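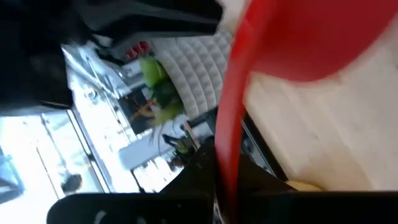
Red bowl by the pale wood - keep or return?

kasia_m
ok so I got the red one from Kivi. Saturated red, REALLY red, nice thick lip on it. On the screen it looked like brick. Table is light wood, no stain, and a lot of that room is white or beige. Partner says it looks like a cafeteria. I kind of love it?? Return window closes soon so vote please

dunlop77
Keep. Pale wood needs one loud thing.

Triin Lill
Return it. I had a red set on birch for two years and got sick of it by the first July. Red shouts at breakfast. Get the oatmeal Samen one, same shape more or less, and you can put anything in it.

dunlop77
oatmeal on beige on beige. thrilling

Triin Lill
Calm. The word is calm.

porchlight
What goes in it tho? Lemons in red look great. Apples dissapear completely. Oranges so-so

kasia_m
mostly salad, sometimes popcorn. Keys when I'm lazy

porchlight
Popcorn in red, yes. Keep

hb_oakley
Different question - is the finish ok? My Grarico bowl was the same kind of red and the inside went dull after maybe 40 runs thru the dishwasher. Outside still fine. Lip chipped too but that was me and the faucet

kasia_m
Sticker said hand wash. Threw the sticker out so going from memory

hb_oakley
then hand wash it. Not hot hot. And no scrubby side of the sponge

Triin Lill
Another vote for return right there. A bowl you have to baby is not a salad bowl.

dunlop77
it's a bowl Triin, wash it in the sink, takes a minute

Triin Lill
Every day, a minute, for years. I run everything through the machine and what dies dies.

mapletop
On the table itself - what finish? If it's bare or just oiled, put felt dots or a cloth under anything heavy. Mine has rings all over from a Nalta pitcher and sanding did NOT get them all out. Tried 400 grit and oil, better, still there if you know where to look

kasia_m
oiled I think. Came with the apartment so who knows. Will get the dots

mapletop
Dots collect crumbs fyi. Cork round is better, cheap too

hb_oakley
cork slides on oiled wood. At least mine does

mapletop
Never had that. Maybe too much oil? Wipe it down, let it sit overnight, try again

porchlight
how big is the thing anyway, does it live on the table or get put away

kasia_m
Lives there. No cabinet wide enough, which is part of the complaint from the other party lol

porchlight
Try moving it to the counter for a few days before you decide. Might just be the spot

kasia_m
update December 18, 2025 - it's staying. Counter was worse, went back on the table with a cork round under it. No sliding so far. Partner wants a second one now, smaller, in red. Does Kivi sell just the small one or only the set?

dunlop77
only the set last I looked. Check the seconds page, I got 2 that way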